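Home » Kids' Corner » Money Smarts » Is a Free Vacation Really Free?

Is a Free Vacation Really Free?
By Adaeze Oyewole

Your family gets a letter. "You have won 3 nights at Holevard Beach Resort!" Wow! But did anyone in your house enter a contest? No? Then be a little suspicious.

What is going on?
The company wants to sell your parents something called a timeshare. A timeshare means many families pay for the same vacation place, and each one gets to use it for part of the year, often one week. The "prize" is a way to get grown-ups into a room with a salesperson.

What does the small print say?
Look for the tiny letters at the bottom of the page. One letter we read said the grown-ups had to sit through a sales talk first. It also said they had to pay a $143 "booking fee." If you have to pay for a prize, is it a prize? I don't think so.

Why do people say yes?
Salespeople are friendly, and they talk for a long time. They may say, "This price is only good today!" Ask yourself why a good deal would vanish overnight. Mostly, it wouldn't. They just don't want your parents to go home and think.

And the fees?
Buying is only the start. Many timeshares charge a fee every year for cleaning and repairs. Say the fee is $1,404. Pay that for 20 years and you have spent $28,080, even if you stayed home every December with the flu. Fees can go up, too.

Try it at the kitchen table
Sit down with a grown-up, an offer from the mail and a pencil. Circle the word "free" every time you see it. Then underline every place that asks for money or time.

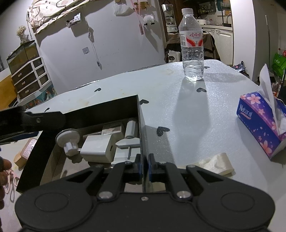 Words to know
Small print: the part they hope you skip.
Maintenance fee: money owners pay to keep the place in shape.
Sales pitch: a talk meant to make you buy.

Next in Money Smarts: Jummai Wike looks at "free" games.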